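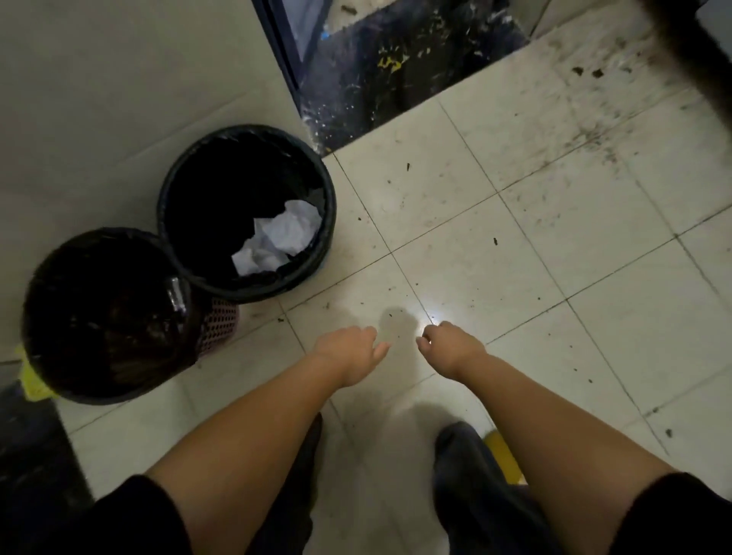 Don't the holes just let the drips out, a reader asked under the last bin post, and is it worth paying for a lattice one at all when a plain bucket does the same job?

Fair question. Quick answer: the bag does the holding, the holes do nothing much, and yes I'd still buy it. Longer answer below, in a rush as usual.

So, the Uvel round bin, black plastic. Bought 2 from Mistlow, they stand side by side by the wall. No lid, no pedal, nothing to snap off. I went for these after the Bakness pedal one died on me (hinge, twice, don't bother). Mistlow had 234 reviews up for the Uvel when I ordered and most of them moaned about the weight. It is light. Knock it with a hoover when it's empty and off it goes across the floor. Put something in it and it behaves.

Bags. This is where I got it wrong first time. Ordered the Zoëga liners in small, pack of 200, cheap – too tight to fold over properly, kept pinging off into the bin the moment anything heavy went in. Went up a size. Much better. You want a good wide fold over the rim all the way round, then push the middle down with your fist so the air gets out. If you skip that the bag sits there like a balloon and the rubbish perches on top. The lattice does help a bit here I supose, the air has somewhere to go. On my old solid one it was a fight every time. 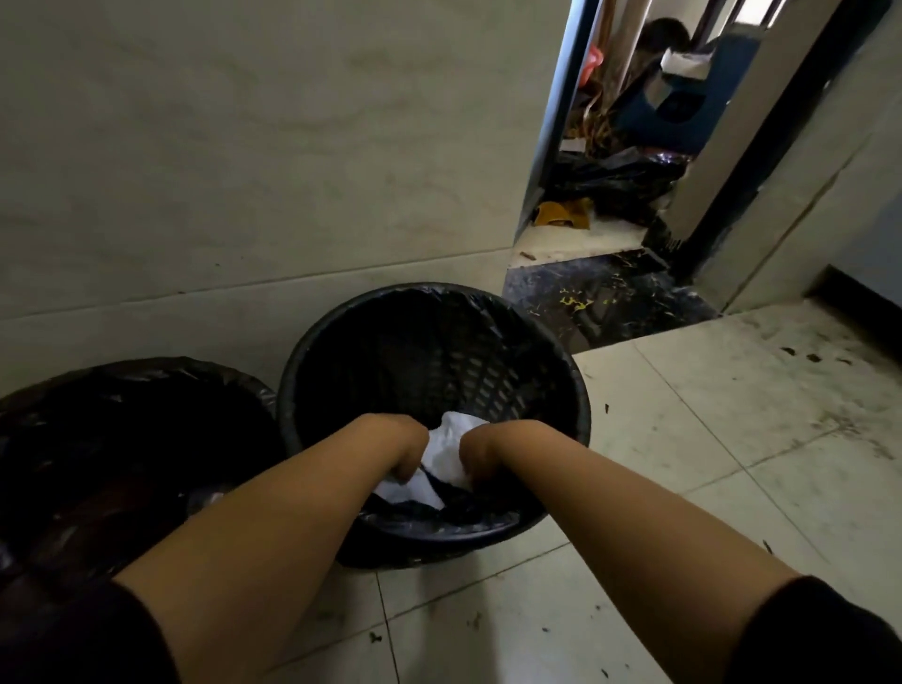

Uvel round bin, black liner folded over the rim.

Cleaning, then. Worst bit of it. All those little openings catch fluff and dust, and a cloth just skates over the top. I take it outside and hose it, leave it upside down till it's dry. If you've only got a sink it'll be a pain, an old toothbrush gets into the gaps but it's slow. Every Sunday was the plan. Every other Sunday is the truth.

Black hides tea splashes and shows dust. Pick your poison.

Base is flat, no rubber feet. Slides on tile, doesn't scratch as far as I can tell. Goes right up close to the wall, good in a narrow spot, but then you forget what's going on behind it.

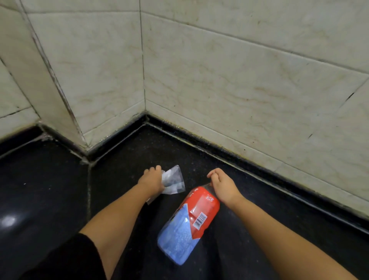 Pull it out and do the skirting while the bag's off, that's my advice, half the stuff that misses ends up down there. Dry brush along the join first and then a damp cloth. Takes roughly 60 seconds if you keep on top of it. I don't, so it takes longer.

Would I want a lid? For food, yes. For paper, tissues, general bits, no. Get something else for the kitchen.

Good: cheap, stands where you put it once theres something in it, bags fit if you size up.
Bad: fiddly to clean, far too light empty, no handles.

Four stars. Would be a five with a heavier base. Bag question again for the people who email – get the bigger ones.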